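Godwood home build puts bedroom cleanup ahead of the workbench

A home robotics project in Godwood has moved its training sessions out of the shared workshop and into a bedroom, where a hand-held gripper is being used to record the picking up of wrappers, boxes and other light trash from a bed.

The project, called Lolix, is building a small robot arm on a rolling base. The arm is meant to clear packaging from soft surfaces and drop it in a wastebasket. It is being put together by members of the Takagi shared workshop on evenings and weekends, with parts paid for out of their own pockets.

Work on the arm started at a bench in the workshop. The bedroom sessions began in May, after the group decided that a flat, hard bench was giving them recordings that were too easy. A bed gives way when something is pushed against it, and a sheet can get pinched along with the object.

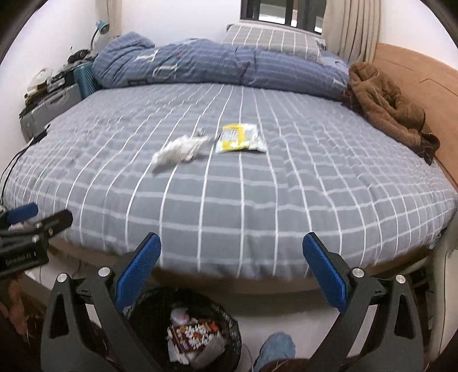 Atmont Maker News, Issue 16, page 5

The hand-held gripper has black plastic arms and blue textured pads. A person holds it, closes it on an item and carries the item off, while a camera on the tool records each try. The recordings are then used to train the software that will run the arm.

The group has 3279 recordings so far. Most of the early ones came from the bench and used wooden blocks and empty cups. Members said those are being kept in the set but will count for less in training as the bedroom recordings build up.

Items for the current round are ordinary packaging: snack packets, crumpled tissue, plastic wrap and cookie boxes. Thin packets have been the hardest. They lie flat on the sheet, and the pads have to come in low and nearly level to get hold of an edge. Boxes are easier to grip but can be crushed if the jaws close too far, so the software also has to learn when to stop.

No one clears the room before a session. Clothes, bedding and whatever is on the nightstand stay put. The group tried a few sessions last winter with a bare mattress and found that the test arm did well on it and then reached for folds in a blanket as soon as one was put back.

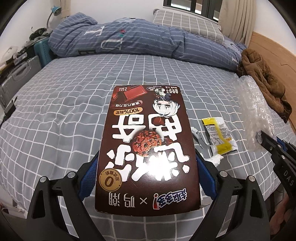 Printed packaging has caused trouble of its own. In bench tests the software sometimes treated a picture on a package as a separate object and aimed for it instead of the edges of the package. The group now records the same item several times, turned a different way each time, and mixes plain wrappers in with bright ones.

The arm itself is further behind. Its base and lower joint are finished, but the wrist has been rebuilt 2 times because it sagged when the arm was stretched out. The present wrist uses a heavier motor and a shorter bracket. That fixed the sag and cost some reach, and the arm can no longer get to the middle of a wide bed from one side. For now the plan is to roll the base around to the other side by hand.

Pads for the arm will be cut to match the ones on the hand-held tool, so that what is learned with one carries over to the other. The group is also working on placing the arm's camera at the same height and angle. An early bracket put it too far forward, and the fingers blocked the view just before contact.

Power is another open question. The base runs from a wall outlet through a long cord, which has caught under a wheel more than once. A battery pack was tested in the workshop and ran the arm for 16 minutes before the motors slowed. A larger pack would fit, but it would need a wider base, and the base already has little room to spare between a bed and a wall.

The first full test is planned for the workshop, on a borrowed mattress with five items laid out on a sheet. The arm will be given one attempt at each, with a person at the power switch. Anything dropped on the way to the wastebasket will be scored as a miss, even if it lands close by.

Plans for the base and lower joint are posted on the board by the workshop's front door and can be copied by members. The wrist drawings will be added once the current version has held up through the mattress test. Recording sessions continue on most evenings at 7 p.m., and members who want a turn with the gripper can add their names to the sign-up sheet at the tool desk.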